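The Case for Paper Under the Blocks

By Edit Szűcs

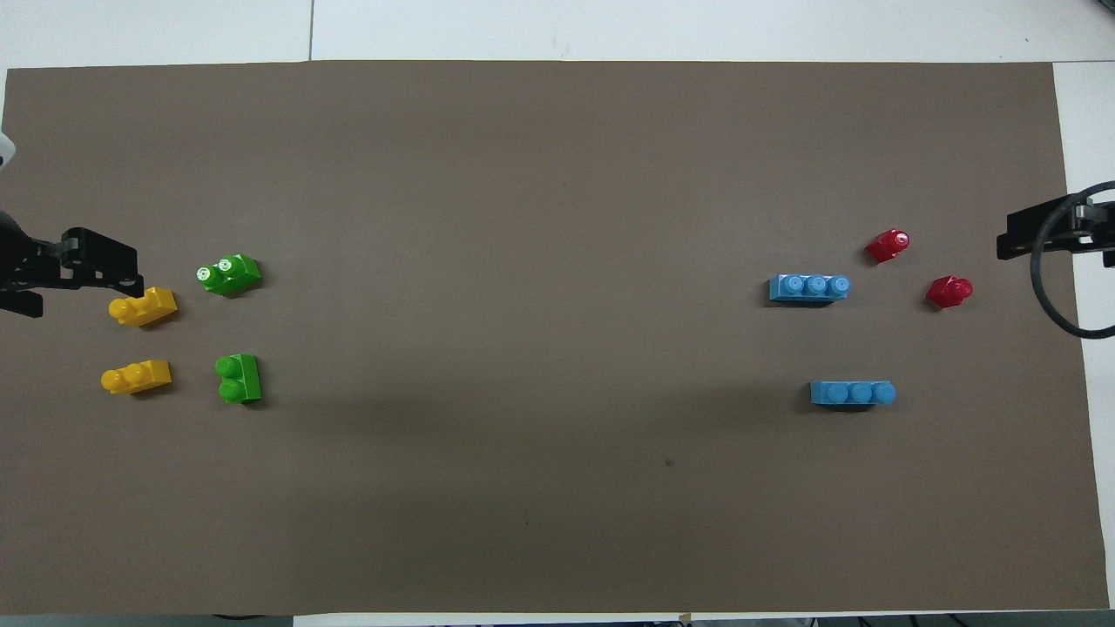
A table used for building blocks should be covered, and the best covering is plain brown wrapping paper. I have held this view for long enough to have tried the alternatives, which are felt, cork, a shower mat, a bedsheet, a plastic tray with a lip, and nothing. Each has its defenders. I think most of them are solving a problem of comfort or noise, and the real problem is finding the pieces.

Consider what a block surface has to do. It has to contrast with as many of the block colors as possible. It has to let a piece slide a short distance when pushed and then stop. It has to lie flat. It has to be cheap enough that glue, marker and juice are of no consequence. Brown paper meets these requirements to an acceptable degree and costs very little per square foot. A bare white tabletop fails the first one as soon as a white or clear piece is involved, and under a ceiling light the glare makes pale blue hard to pick out as well.

Contrast is usually treated as a matter of taste. It can be tested at home in a few minutes. Scatter a mixed handful on a white table, look away, look back, and pick out every piece of one color. Repeat on brown paper. In my own trials red, green and light blue were easy on both. Yellow was faster on the brown. White was much faster on the brown. Brown and tan pieces were slower, and anyone whose collection leans that way (castles, horses, furniture) should use gray paper instead. I make no claim beyond my own eyes and my own lamp.

Friction is the second point and gets less attention than it should. Felt holds a brick where it lands, which sounds desirable until a child tries to push a row of pieces together with the side of the hand and the cloth bunches up in front of them. Laminate does the opposite. A two-stud brick dropped from a few inches will travel, and it travels toward the edge often enough to matter. Kraft paper sits between the two. Use the matte side. Some rolls have a slightly polished face, and laying it upward gives away most of the benefit.

The weight of the paper matters more than the brand. Thin stock wrinkles under a forearm, and a wrinkle is enough to tip a narrow stack. The roll I use came from Boltstead, is 72 feet long, and was sold for packing dishes. I cut a sheet shorter than the table so that a margin of tabletop stays bare. The margin has a function. Anything lying on it is out of play: finished models, the cup, the instruction sheet. Covering the table edge to edge removes that distinction, and the paper also curls over the side, where sleeves catch it.

Tape is unnecessary for small sessions. If the sheet has come off a tight roll, reverse it overnight under a few books.

The usual objection is waste. A bedsheet can be washed and a tray lasts for years, while paper is thrown away. In practice one sheet survives many sessions. Mine get replaced when they tear or when the drawing on them becomes thick enough to camouflage the pieces. A used sheet still works as book covers or as a liner under the sink. I concede that a family building every day would go through more of it than I do, and that a tray is easier to move when dinner is ready. The tray also has a fixed size, always slightly too small, and its lip hides whatever rolls against it.

A second objection came from a parent at the Skeltport library, where I help with the block table in June. She held that a covering makes the activity look like a craft project and that children become careful on it. I have seen some of this. It lasts a minute or two. After that the paper starts to be used, with roads drawn on it and garages outlined, and I count that as an advantage no cloth can offer.

Paper also improves sorting, and here my opinion is firmer. The common advice is to sort by color because it looks orderly. For storage this is poor advice. A long brick and a short brick of the same blue are far easier to tell apart by eye than two blues of the same length are to tell apart by hand at the bottom of a bin, so shape should govern the boxes. On the table, though, color works well as a first pass. It is quick, small children can do it without instruction, and it breaks a pile into groups that can then be divided by stud count. I would leave a wide gap between groups. Piles that touch will merge, and the second pass has to start again.

Keep the working quantity low. The Szénási household, our neighbors, pour out the full tub, and most of the evening goes to stirring. I put out 21 pieces for a child under 6 and no more than 200 for anyone. The rest stays in its boxes until asked for. With fewer pieces on the sheet, there is visible paper between them, and visible paper is the entire mechanism by which the surface helps.

Vetis, the storage shop on my street, sells a printed play mat with a grid and parking bays. It is well made. The printing uses red, yellow and green, the same colors as the bricks, and a two-stud piece lying on a patch of its own color takes real effort to find. A plain ground would have been cheaper to produce and better to use. For now I buy the roll.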